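Brullorow tool library says it will save households money. The numbers are thin

The tool library at Brullorow opens to the public in July with 321 items on its list and a promise that most homes in the neighborhood will never need to buy a drill again. That is a big promise for a lending desk that will be open six hours a week.

Membership costs $21 a year. For that, a household can borrow hand tools for up to a week at a time, with power tools limited to a weekend. The flyer that went to mailboxes last month says a typical member will save "hundreds" in the first year. It does not say hundreds compared with what, and it gives no source.

Asked for one, Alois Pfister, who runs the library, said the figure came from adding up the shelf prices of tools a new homeowner might want.

"You take a drill, a sander, a decent set of wrenches, a tile cutter, and you get there pretty fast," he said.

You do, if you were going to buy a tile cutter. Most people with one bathroom to fix are not, and those who already own a hammer and a couple of screwdrivers will see a good deal less of that saving. Pfister conceded that the flyer assumes a household starting with nothing. He said the wording may be changed in the next printing, though he would not say when that is.

What is on the list

The 321 items sound like plenty until you read the list. A screwdriver counts as one item, and so does a table saw. Sockets from two sets have been entered separately, which pads things out nicely. There is one pressure washer and one carpet cleaner for roughly 900 homes, and anybody who has lived here through a spring can guess how long the wait for the washer will be.

Much of the stock was donated. The rest was bought through Hosteck, the hardware supplier on the edge of town, which gave a discount and gets its name on the membership card. Neither side would say how large the discount was. Hosteck will also sell members replacement bits and blades, and these are not part of the $21.

Booking goes through Brikano, an online system that shows what is in and what is out. On a trial login this week it showed every item as available, including a router that Pfister said was away for repair. He put that down to the list being loaded before the repairs were sorted. Fair enough, but the list is the one thing members will have to go on before they drive over.

The sorting table

Gumaro Huerta, a retired cabinetmaker, has been going through the hand tools since spring and is the most persuasive part of the whole project. He is also blunt about the donations.

"People give you what they don't want," he said. "Half the chisels came in with nicks you could see from the door."

Huerta lays tools out on a wooden table a few at a time, checks them over, and decides what is fit to lend. Anything that needs more than sharpening goes in a crate for parts. He would like each tool checked again every time it comes back, which seems sensible and which nobody has yet worked into the opening hours.

Pfister's answer is that borrowers will be asked to report damage themselves. Huerta did not look convinced, and he is not alone. A cracked handle reported by the person who cracked it depends on a level of good will that other lending schemes have not always been able to count on – and the deposit, at present, covers power tools only. 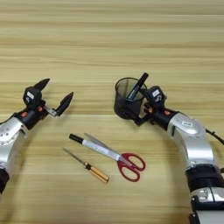

Late fees and who pays

Late returns will cost a dollar a day per item. The rules do not set an upper limit, so a forgotten pry bar could in theory run up a bill several times what it would cost new. Pfister said common sense would apply. The rules as printed say nothing about common sense.

There is also the question of the space. The room comes from Lüthi, the property company that owns the building, and is free for the first year. After that the rent is open. Lüthi said it was "glad to support the library" and did not reply to a question about year two.

Members who join before opening day get their first year at the same $21 as everyone else, plus a tote bag. Sign-up is at the front desk or online. Anyone planning to borrow the pressure washer should probably book early.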